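Electric steamer for buns, worth the counter space?

bustamante_buns
Posts: 867
Farkov forum people, I am converted! I spent years balancing a bamboo basket over a wok, and now I do everything in a plug-in steamer with a steel pot on a white base. Small batches, plenty of room between the buns, plate ready right next to it. I love it.
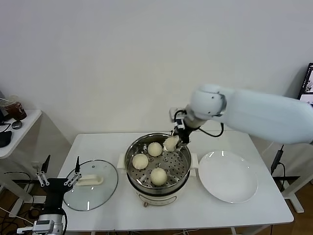

Filed under: Steamed Breads & Dumplings

grerno50
Very nice buns! But I'm going to argue for bamboo anyway. Steel lids drip, glass lids drip, and then you get those sad yellow spots on top. Bamboo soaks it all up. Do you line the tray? Mine glued themselves to the metal so badly in August that I ate the tops and soaked the rest off.

bustamante_buns
Little squares of parchment, or a wipe of oil if I'm lazy. For drips I tie a dish towel around the lid (corners up on top, please!) and let the buns sit 2 minutes with the heat off before I open it. I also really like a tray with lots of small holes, plus the slanted ridges on this one are kind of handsome. 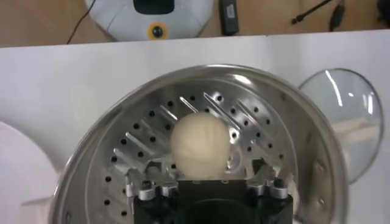

Hallham, Feb 13, 2025

doughnight101
Checking in from a very cold kitchen, where my dough took all afternoon to rise. I'm with grerno50 on the drips, but not on bamboo, because mine went moldy twice. How is yours to clean? 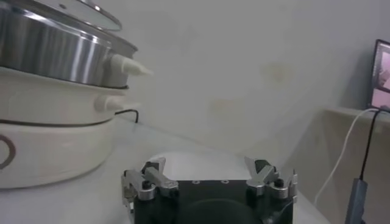
bustamante_buns
Cleaning is the easy part! Pot, tray and lid go in the sink with hot soapy water, and the base just gets a wipe once it's unplugged. The white handles sticking out at the side make the steel pot easy to grab, though I still use mitts.

grerno50
Fine, but I'm keeping my bamboo. Send your dough recipe?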